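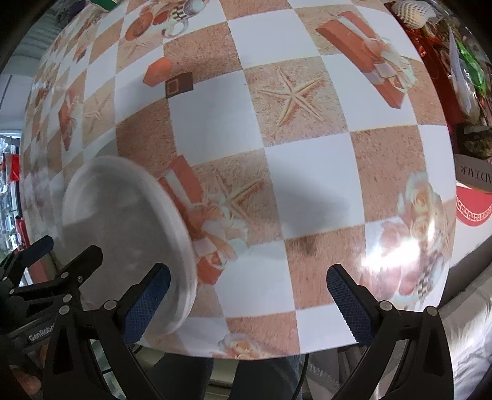
Hanan Najjar says a hand-held gripper should be checked with its fingers wide open and the pads in full view, before the first plate of the day gets picked up, and that the whole check ought to fit into the time it takes to drink half a cup of coffee.

PRELSIDE PUBLISHES ITS GRIPPER CARE ROUTINE

Iver, 17th September. Prelside is putting its full setup and care routine for hand-held two-finger grippers online today, free for anyone to read, print and scribble on. The routine is called Pullora. It runs to 36 pages, most of them checklists, and it covers a single tool from the moment it comes out of its case to the moment it goes back in.

We wrote it for our own bench first. Our operators spend their sessions picking up ordinary household things such as plates, cups and wrapped boxes, and a gripper that was fine last week can start to feel a little off long before anything breaks. A pad edge lifts. A pivot gets stiff on one side and the fingers stop meeting in the middle. We wanted to catch those things early, and we're really pleased with how the routine has settled in!

Pads first

Pullora starts with the grip pads. On the textured kind (ours are blue, with a fine diamond pattern) dust and crumbs collect in the grooves, so the pads are brushed along the pattern with a soft dry brush and then wiped with a damp lint-free cloth. Leave them to air dry with the fingers open. No solvents, please, and no hair dryers.

Once the pads are dry, press along each edge with a fingertip. Any edge that lifts gets the pad replaced, and both pads are replaced together so the two sides wear evenly. On our bench a full pad inspection comes up every 400 closings, with new pads at 800 even when the old ones still look good. Those are our own numbers from our own work, and the guide leaves a blank line for yours.

Then the pivots

The pivot screws come next. Open and close the fingers slowly with nothing between them and feel for a catch. If one side lags, back off the screw at the base of that finger a very small amount, try again, and only then look at the linkages further back. A screw that keeps working loose gets cleaned and refitted, and goes in the log. The July draft had people tightening everything as a matter of course, which made several good grippers stiff, so that page is gone.

Cable and bracket checks are short. The cable should hang freely through the full travel of the fingers without rubbing. Brackets are looked over for cracks around the cut-outs and the screw holes.

A plate to finish

The last step is the one everybody likes. Lay a light plate flat on a cloth-covered table, bring the open fingers to it, and lift it a little way by the rim over the table. It should come up level and stay put while you turn your wrist. If it slides, go back to the pads. If it twists, go back to the pivots. Two clean lifts in a row and the tool is signed off for the day.

We suggest a patterned tablecloth for this one. It has a bit of give under the plate, and the squares make it easy to set the plate down in the same spot again.

What's in the download

Pullora comes with the daily checklist, a pad replacement sheet, the pivot pages and a blank log. The Plattner edition, laid out in large type for pinning up over a bench, is included in the same file. Corrections are very welcome, especially from people whose grippers have had a harder life than ours, and we'll fold them into the next version.

Contact

Hanan Najjar, Prelside, Iver. Bench visits can be arranged by writing to the workshop in advance. Please bring your own gripper if you have one, along with its log.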